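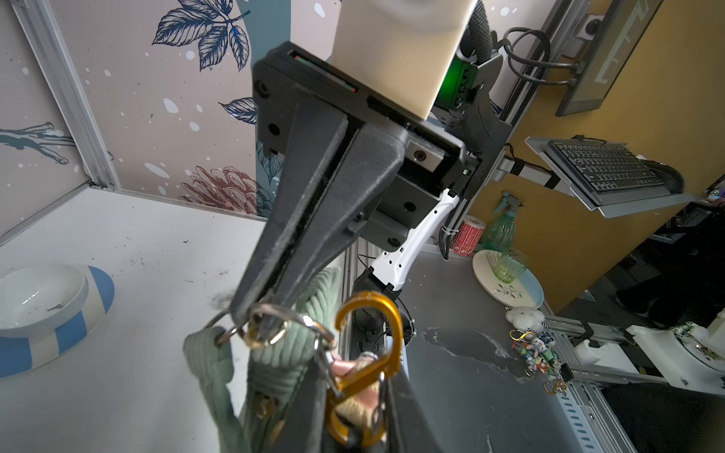 Fiction | By the Night Clerk | Posted 13th April

The bag came back to the lost property office at Trivel for the third time, and I didn't believe in it any more than I had the first two.

I should say how the office works. Things come in off the trains, I write a tag, and the tag goes in the ledger. After 100 days the thing goes to the auction house in Boutros. People like to think there is romance in it. There are umbrellas in it.

The woman who brought the bag in said it had been on the seat beside her since Goso. Green corduroy, she said, as if I couldn't see it. She said it had been humming.

"Humming what?" I asked.

She thought about this longer than I would have. "Something you'd hum while you did the dishes."

I wrote "bag, green, corduroy" and left out the rest. The ledger has a column for remarks, and my predecessor used to fill it. He remarked on a hat that made people tell the truth. He remarked on a glove that was always warm. He retired early, with a cough and a very small pension, and I never saw the hat.

The first man to claim the bag had described it perfectly, down to the ribs in the cloth. He signed for it in July and was back inside a week, setting it on my counter with two fingers. Not his, he said. His didn't know so many songs. The second was a student, who kept it 16 days and mailed it to me with no note.

So that night I put it on shelf 2, between a tuba and a box of left shoes, and sat down with my sandwich. The last train to Grurier went out. The heating pipes knocked, as they do. Pipes will make any sound you like if you've been told to expect one, and I had been told, so I gave it no credit at all when the knocking settled into a tune.

My mother used to sing it. So did everybody's mother. It was on the radio all one winter, and that proves nothing.

I finished the sandwich. I checked the valve on the radiator, which was shut – it had been shut since spring – and I checked the tuba, feeling like a fool. Then I opened the ledger to the remarks column and held the pen over it for a while.

"Strap worn," I wrote.

From the shelf, it started on the second verse, the one I had forgotten.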